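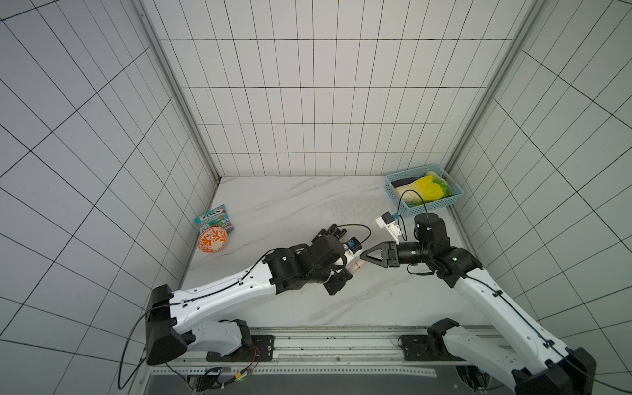

Tomás Brophy says he would have handed over the small-item orders years ago, if somebody had asked him which job to give away. What he got was a notice on the lunchroom fridge and a meeting at the end of a night shift.

The notice went up in August. Rajput, the grocery packing firm on the edge of Lultthorpe, told its floor staff that mixed orders, the awkward ones with one eggplant and one bag of lollies and a cabbage, would be shared with robot arms "in stages". Stage one starts on the night shift this month, according to a bulletin to staff dated 5 March 2024.

The job is called Skirken inside the building. Staff mostly call it the bench.

It's a tiled bay with a white marble-patterned table and two arms fixed to a metal rail along the front. One arm ends in a black hand with several fingers, the other in a plain gripper. The bench work uses toy vegetables, with a blue plastic basket to hold them, plus things like a bowl and a snack bag. Real produce comes in later in the month.

Supplier is Oteck, which leases the arms to Rajput and sends a technician out when something stops. Lease runs two years. Neither side would give a price.

No jobs go in stage one, Rajput says. There are 31 people on nights at Lultthorpe and the firm has put in writing that there will be 31 at the end of the year, unless people leave on their own. After that the letter says staffing will be "looked at in the normal way". Several people we spoke to had underlined that bit.

What does change is the shift itself. Until now a picker on mixed orders walked the aisles with a trolley, filled the basket, checked it, bagged it, sent it down the belt. Under the new set-up the walking stays, for now. The picker brings a tote to the bay and the arms move items from tote to basket. A person stands by, clears anything dropped or stuck, checks the basket against the slip and sends it on. Rajput calls that person a bench lead.

Nine people have been trained as bench leads so far. The training is two shifts long, one of them mostly safety. Where to stand, how to stop the arms, who is allowed to start them again (only the bench lead, and only from the panel). It comes with a small pay bump that the firm describes as "in line with a forklift ticket". Brophy, who did the training, says it's less than that once you lose the late-load allowance. Rajput says the allowance is under review and nobody on the bench will be worse off while that goes on.

He isn't against it. "My wrists are gone from cabbages," he said. "Let the thing do cabbages." His gripe is the roster. Bench leads stay in one spot for the whole shift, and he says the walking was the good part of the night. You talked to people. You got a breather going round by the cold room. He has asked for two-hour turns on the bench, swapping with the aisles, and so have most of the others who trained with him.

The firm's answer so far — maybe. Shoaib Bangash, site manager at Lultthorpe, said turns were "a fair ask" but every swap means a stop and a sign-on at the panel, and he wants to see a few weeks of nights before he agrees to anything.

Bangash was fairly blunt about why the arms are coming at all. The site sends out 1,189 mixed orders on a usual night and has been short of pickers for most of the past two winters. Agency staff filled the gaps, often people who had never seen the building, and damaged goods went up with it. Soft fruit especially. "I'd have hired if I could have hired," he said. "We ran the ad for months. People did a week of it and left and I don't blame them, it's cold and it's two in the morning."

Asked whether the arms are faster than a person he said no. Not close. The plan for stage one is more than 500 items a night through the bay, which a good picker can get through on foot without much fuss. He said speed was Oteck's problem and his own problem was having somebody there at all for the last three hours of the shift, when the gaps are worst.

Soft fruit stays with people. So do eggs, glass and anything over the weight limit, which hasn't been set yet for the hand. Frozen goes round the bay altogether. There was some confusion on the floor about bread, with one supervisor saying yes and another saying no; Bangash said no bread.

Staff also asked about cameras. Some of the kit at the bench records while the arms are running, and the first version of the notice didn't say who gets to see the footage or how long it's kept. A second version did. Footage goes to Oteck for fixing faults, is wiped after a month, and can't be used in a warning or a performance talk. That last line was added after a fairly loud meeting, by all accounts. Brophy said he'd believe it when the first person got called in and it wasn't used.

There is also the matter of the breakroom clock. Bench leads can't leave the bay with the arms running, so a break means stopping them, and the early rosters had no stop in them. Has been fixed, Rajput says: two stops a shift plus the meal break, arms off, and the time doesn't come out of anybody's item count. Toilet breaks are on top. One picker, who didn't want her name used, said it was strange to have to ask for that in writing but she was glad it was there.

She hasn't put her hand up for the training. She has been on mixed orders for six years and knows the aisles cold. Her worry is what happens to people who stay on foot once the bay is working well, and whether the heavy stuff and the frozen stuff ends up with them every night. "They get the eggplants, I get the dog food," is how she put it. Bangash said the load on the walking pickers would be checked each fortnight and posted up next to the roster. He didn't say what would happen if it came out lopsided.

Day shift isn't part of stage one and the firm says there's no date for it. Day staff were told the same thing in a separate meeting, which ran short and didn't take questions. A follow-up has been promised.

Training for a second group of bench leads is open now, names to the shift office. You need six months on site and no open safety warnings. Casuals can apply, wich wasn't the case the first time round, though the pay bump for casuals is still to be worked out and the form doesn't mention it.

Rajput's other packing sites are not getting arms this year. Bangash said anyone at those sites who wants to come and look at the bench can ask their manager, and should bring a warm jacket.

The first night with real produce will be on cabbages and eggplants only, with two bench leads on and an Oteck technician in the building. Brophy is rostered on for it. He has asked for the second half of the shift in the aisles and hadn't heard back at the time of writting.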